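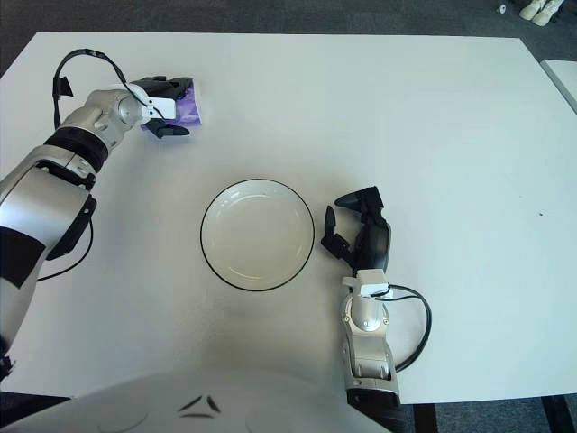
# 18 September 2023

Plates day. I have been putting off the kitchen things since the move from Lutville, and this morning I decided I would do the plates and the cloths and leave everything else in the boxes.

I worked at the big white table. It is the best thing about this place. In Lutville I sorted everything on the bed and had to clear it all again before I could sleep. The table takes as much as I want to put on it, but I have found it goes better with one plate out at a time. When there is a pile in front of me I start shuffling the pile.

The white ones with the thin black rim are staying. I looked hard at the first one before deciding. The glaze is still good and the rim hasn't worn. They are shallow, so soup is out, but I eat soup from a mug anyway. They came from the Wirnley outlet the year it closed, and I remember thinking the black line was a bit severe. I like it now. Food looks tidy on it, even eggs.

The brown stoneware is going. It weighs too much and it gets hot before the food does. I wrapped it in newspaper and wrote DONATE on the box in large letters, on two sides, so I don't open it again in a month to see what it is.

The purple thing turned up again too. I have moved it from one home to another without ever deciding what it is for. It is shiny and it will not stay folded. I flatten it, turn away, and it has puffed up again. I thought of using it between plates as padding, and it is too slippery for that. For now it goes in the drawer with the string and the spare candles. I know that means I will be writing about it again next time I move.

Stopped for lunch at one. Cheese, the end of the bread, a tomato that needed eating.

In the afternoon I did the cloths. Dish towels first. I kept the linen ones and the striped ones from Bhutto Street, where the shop used to sell seconds by the bag. The thin ones with burn marks went into the rag bag under the sink. I washed the linen ones again, though they were clean when they were packed. They smelled of cardboard. They are on the rack by the window now and the place smells of soap, a good change from boxes.

Then the shelf. The cupboard to the left of the stove has 4 shelves and I can reach two of them without the step stool. Plates go on the lowest. Bowls will go above them when I find the bowls. I lined the shelf with the cork paper from Zirkby, which cost $47 for the roll and had better last. It curled at both ends, so I put a dictionary on each corner and left it while I swept.

The gray carpet shows everything. Every thread and crumb, and the small bits of newspaper that come off your hands when you have been wrapping things. I vacuumed twice. A rug under the table might help, but then I would have a rug to vacuum. I will leave it until April, when I will know more about what the winter heating bill does to me.

I had a bad half hour around four. The box marked KITCHEN FRAGILE turned out to be full of extension cords and one boot. I must have packed it on the last night, when I was putting whatever was left into whatever was open. No bowls in it. I sat on the floor for a bit and then put the boot with the other boot, and that cheered me up more than it should have.

Things still to do:

- find the bowls
- step stool, the light one if they have it
- hooks for the inside of the cupboard door
- call about the donation pickup
- a second roll of cork paper, only if the first one lies flat

The plates are in. They take up less of the shelf than I expected, even with space left on either side so I can get my fingers around them. I kept one back for supper. Scrambled eggs and the rest of the tomato, eaten at the white table with the window open a little – cool enough tonight for a sweater. I washed up straight afterward, dried the plate with one of the striped towels, and put it away with the others.

Tomorrow the glasses, if my back is all right.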